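Ticket 753
Status: Closed
Site: Stiltdale, teaching and prep labs
Opened by: Mwangi Biwott
Opened: June 18, 2002
Subject: Small beakers coming out of the Niver with a white film

Hi all, me again with the glassware! The small clear beakers are coming out of the Niver with a white haze on them, mostly on the inside and worst right around the rim. The big flasks look fine, the cylinders look fine, it's only the little guys. I held a few up to the window and you can see it plain as day, and if you run a finger around the inside it feels a tiny bit chalky. I've run the same load twice on the normal cycle and the second run made it worse, if anything.

What I've checked so far (so you don't have to ask): the spray arms turn freely, the filter was cleaned out before I started, and the door seal looks okay to me. The detergent is the Drosov powder, the same tub we've been on for a while. Rinse aid light isn't on. Help!

Reply from Hamisi Athumani

Thanks Mwangi, good notes. Chalky and white is nearly always minerals from the water, and the quick way to find out is vinegar. Take one hazy beaker, pour in plain white vinegar, leave it for 13 minutes or so while you get a coffee, rinse with purified water and look again. If the haze goes away it's scale. If it stays put, the glass itself may be etched and that's a different conversation (a sadder one).

Also, what's the salt level in the softener? There's a screw cap in the floor of the Niver, left side, under the lower basket. Look in with a flashlight.

Update from Mwangi

Okay, vinegar test done on four beakers. Three came up beautifully clear, I was so pleased. The fourth still has a cloudy band near the bottom and I couldn't shift it, so I've set it to one side with a bit of tape on it.

Softener: I got the cap off with some swearing and there was no salt in there that I could see, just water. I didn't know we had to fill that! I thought the service people did it. Obura's price list has the coarse salt on it so I've added a bag to the order – two bags, while I was at it.
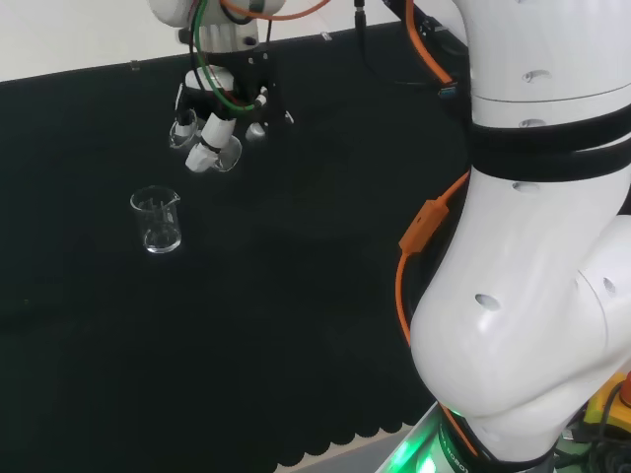 Can I use ordinary table salt in the softener until the order gets here?

Leave table salt out of it. The grains are too fine and can clog the softener, and many brands have additives in them. Use only the coarse dishwasher or softener salt, and until you have some, wash the small beakers by hand and finish with purified water.

Update from Mwangi

Salt came. I filled the softener to the top with the plastic funnel, and a fair bit went over the side, so I ran a rinse cycle with nothing in the baskets to wash the spill away before it could sit on the steel. Then I did a proper load. Way better! The rims are clear. I still get a few spots on the bottoms, on the outside, in that little dip where the water sits when a beaker is upside down. I don't know if that's the same problem or a new one.

Reply from Hamisi

That sounds like a second, smaller one. Two things to try, and please do them one at a time or we'll never know which of them did it.

First, the basket. If the beakers are standing dead straight upside down, the base makes a puddle and the puddle leaves a ring. Lean them a little, with the clips on that row set to the shorter position. They shouldn't be touching each other either, that's how rims get chipped.

Second, the dose. With the softener working again you need less powder than you've been putting in. Go down to the lower line on the scoop and see how the glass looks after a full cycle.

Update from Mwangi

Did the leaning first. Loaded the whole rack with small beakers, 94 of them (I only know because the inventory sheet wants a number), and nearly all the spots were gone. I found one with a chip out of the spout while I was loading and put it in the broken glass bin. Then on the next load I dropped the powder to the lower line and that cleared up the rest. The inside of the washer smells less soapy too, which I hadn't noticed was a thing until it stopped.

The taped one is still cloudy after all this. I tried vinegar again overnight. Nothing. Can I keep it for something or is it done for?

Reply from Hamisi

Etched, I'd say. Keep it out of anything where you need to read a level or see a color through the glass. It's fine for holding pens. If you find more like it, write down which rack they came from and reopen this ticket, and I'll come over and take a look at the wash temperature.

I've put the softener on the monthly list, so somebody will check the salt starting in October when the new list goes out. Until then could you look at it whenever you clean the filter? Spare scoop for the Drosov is in the drawer under the balance.

Update from Mwangi

Will do, and thank you! I've stuck a note on the front of the Niver about the salt and the scoop line. Okay to close from my side. The second bag of salt is on the bottom shelf, behind the paper towels.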